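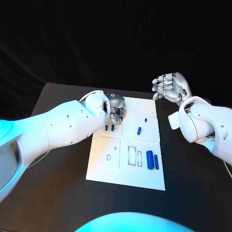

Fledulholm Talks to Zineb Hegazy About the Peg Placement Collection

The Fledulholm Institute's manipulation group has been gathering demonstrations for a learning system since August. The collection forms the first stage of the Tawfik project, in which a two-armed robot is to learn to pick up small parts and place them at positions marked by printed outlines. Zineb Hegazy leads the collection. She met with the Institute's communications office to discuss how the examples are made, which ones are kept, and what the group intends to do with them.

Ms. Hegazy came to the Institute from Wollthorpe, where she worked on quality control for packaging lines. She describes her present work as closer to that job than her colleagues expected.

"The question is the same," she said. "What do we accept, what do we set aside, and would two people looking at the same item make the same decision? A learning system will imitate whatever it is given. If we are careless about what goes in, we will spend the next year trying to find out why it does odd things."

The task

Each demonstration begins with a set of blue parts laid out near their outlines. They include pegs, cylinders and a round part with a raised center. An operator guides the arms from a separate station, and the robot's joint positions, hand positions and camera views are recorded together. A demonstration ends when the operator presses a pedal.

Ms. Hegazy said the parts were chosen so that the hands could not rely on one kind of grasp. A thick cylinder standing upright can be taken from several directions. A short one lying on its side has to be approached along its length, and the operator must decide whether to turn it in the hand or set it down and take it again. Both solutions are allowed.

"We had long arguments about that," she said. "Brahim wanted one approved method for each part, and I wanted to let people work it out. We settled on letting them work it out for the first half and then looking at what they did."

Brahim Farouk, who maintains the arms and the recording software, confirmed the account. "I still think I was right about the small pegs," he said. "With the small pegs there is very little surface to hold. When every operator has a different habit, the recordings disagree with each other at exactly the moment where we need them to agree."

The group now gives written guidance for the small pegs only. The peg is to be held between the fingertips, the hand is to pause above the outline, and the descent is to be made in one motion.

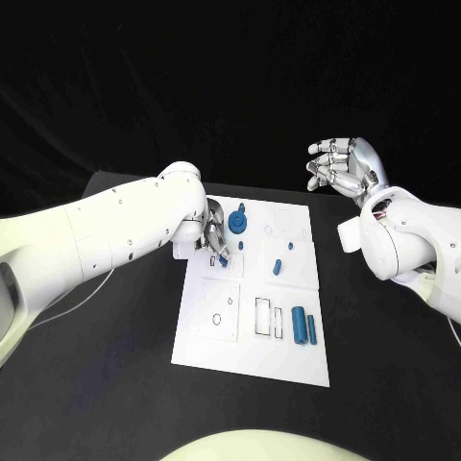
The left hand holds a small blue peg just above the layout. The right hand is raised off to the right.

Two hands, one task

Many of the recordings involve one hand working while the other waits. Asked whether the waiting arm contributes anything, Ms. Hegazy said that it does, and that the group had underestimated this at first.

"Where you hold the idle hand is a decision," she said. "If it is too low, it will be in the way of the next movement. If it is too far back, you lose time bringing it in. Our early operators simply forgot about it -- they were concentrating so hard on the peg -- and it drifted. The system would have learned the drifting along with everything else."

Operators are now asked to choose a resting position for the idle hand, clear of the parts, and to return to it. The exact position is left to them. Mr. Farouk noted that the resting hand should stay open, as a closed hand has to be opened before it can help, and the recordings showed operators losing their timing on that step.

Which hand takes which part is also left to the operator, within limits. A part on the near left of the layout may be taken with the right hand reaching across, provided that the left arm is moved out of the path beforehand. Reaches of this kind are harder to perform and fewer of them pass review. The group continues to ask for them.

"If you only ever show the easy hand doing the easy part, you get a system that is helpless when something is moved," Ms. Hegazy said. "I would take one decent crossing reach over several more of the ordinary kind. The review team does not love me for saying so." 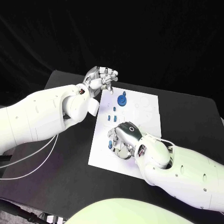 The right hand closes around a small upright cylinder while the left hand is held above the far edge of the sheet.

Accepting and rejecting

The group has accepted 1418 demonstrations to date. Sessions are limited to 20 minutes, after which the operator must take a break. Ms. Hegazy introduced the limit in the third week, when reviewers reported that the quality of grasps fell off toward the end of longer sessions.

Every demonstration is watched by a reviewer who did not record it. Reviewers may accept it, reject it, or mark it as a recovery. The last category is used when a part is dropped or knocked over and the operator puts the matter right without help. Recoveries are stored separately and will be used in a later stage of training.

Mr. Farouk spoke in favor of keeping them. "People are embarrassed by the ones where they drop something," he said. "They want to delete them. I have had to ask operators, quite firmly, to leave the file alone and press the pedal at the end as usual. A robot that has never seen a peg fall over has no idea what to do about it."

Rejections fall mostly under two headings: recordings in which a cable has pulled against an arm, and recordings in which the operator hesitated so long that the movement no longer resembles a deliberate one. The second is a matter of judgment. Reviewers currently use a limit of 30 seconds without meaningful motion, which Ms. Hegazy considers generous.

She was asked whether the software could make such decisions on its own.

"Some of them," she said. "The software is good at noticing that nothing moved. It is poor at noticing that the operator was lining up a difficult grasp and needed the time. I have watched recordings where the pause is the most useful part, and I would not like to see those thrown out by a timer. For now a person looks."

Lighting in the work area has been a smaller concern. The black backdrop was hung early on so that movement elsewhere in the lab would not appear behind the table. Light on the arms themselves varies from one recording to another, and the group has decided to leave that variation in.

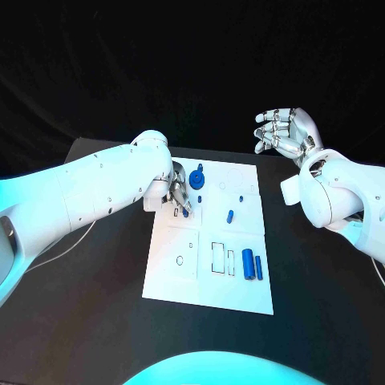 Next steps

A first model will be trained on the accepted demonstrations and tested on layouts in which the parts begin farther from their outlines. The group will then compare its errors with the notes kept by reviewers. Ms. Hegazy expects the lying cylinder to cause the most difficulty. Mr. Farouk expects it to be the small pegs.

A second site at Irkeck has asked to contribute recordings using the same set of parts. Ms. Hegazy said she would welcome them once reviewers at both sites have worked through a shared batch of demonstrations and compared their decisions. She does not wish to combine the two collections before then.

"They have different people and a different table," she said. "That is good for us. But I need to know that when they write 'accepted,' they mean what we mean by it."

The written guidance for operators was last revised in October 2023 and is available to Institute staff from the manipulation group. Staff members who wish to train as operators or reviewers should write to Mr. Farouk. No earlier experience with robots is required, though applicants should expect to complete 7 practice sessions before their recordings are considered for the collection.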